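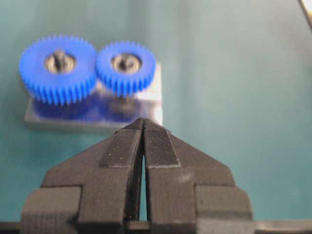
Can a Robot Arm Learn to Play with Gears?

Yes, it can! And so can you, which is the best part. I spent most of April trying out a kit called the Jadley, and I want to tell you how it works (and what drove me a little bonkers).

First, the gears. A gear is a wheel with teeth. Put two of them side by side so the teeth fit together, and when one turns, the other has to turn too – the opposite way! If one gear is big and the other is small, the small one spins faster. Try it with the gears in an old salad spinner, if a grown-up says okay.

Now for the hand. Robot people call it a gripper. The one on the Jadley has two fingers and no thumb, and the fingers slide together and apart. Try picking up a pencil with just your two pointer fingers. Tricky, right? The pads on the fingertips have a rough pattern, a bit like the bottom of your sneakers, so things don't slip out so easily.

Putting a gear on its shaft is hard for a robot. The hole in the middle has to line up with the shaft, and then the teeth have to line up with the teeth next door. You do that by wiggling it until it feels right. The arm needs to be told how to wiggle! In the kit's app you drag little blocks into a list: open, move down, close, lift, turn a tiny bit, let go.

My neighbor Bongani is nine, and his first list had the "close" block in the wrong place, so the arm very proudly carried nothing across the table. We laughed so much! He fixed it on his 4th try.

What I like: the gears are chunky and easy to grab, and the app lets you run your list one block at a time, so you can spot the mistake.

What I don't like: the arm is slow, and the instruction book jumps straight from page 2 to the hard stuff. Have a grown-up nearby for setup, and keep your fingers out of the gripper while it's moving.

Want a challenge? Ask the arm to take off the small gear and put it back. Bongani and I are trying again on Friday, right after his snack.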